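A Pale Sheet on a Light Table: Talking Shop at Joscombe

Joscombe runs its workroom on the ground floor, and the first thing the owner wanted to talk about was the tables. 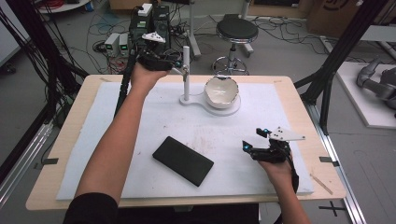 "I love a covered table," she told me, pulling up a stool. "Put down a big sheet of foam and suddenly you can set a ceramic bowl on it without holding your breath!" She likes to leave a margin of bare wood all the way around, so there's still a hard edge for a stick or a pencil.

Doesn't foam get dirty? "Of course it does. It stains, and I kind of enjoy that. You can tell which part of the table gets used." She buys hers from Veller, 6 sheets at a time, and keeps one in service until it stops lying flat.

We got onto bowls next — her real passion. She'll take a wavy rim over a perfect circle any day. "A wavy one looks different from every chair in the room. I've handled 300 bowls in here and those are the ones I remember."

The stools came up too. She swears by the round kind with a ring for your feet, and she's tried plenty of others, including two from Kruger that went back within a week. "If my feet have somewhere to go, I can work all afternoon."

The workroom reopens to visitors in November, and she's already cutting foam for the long table by the door.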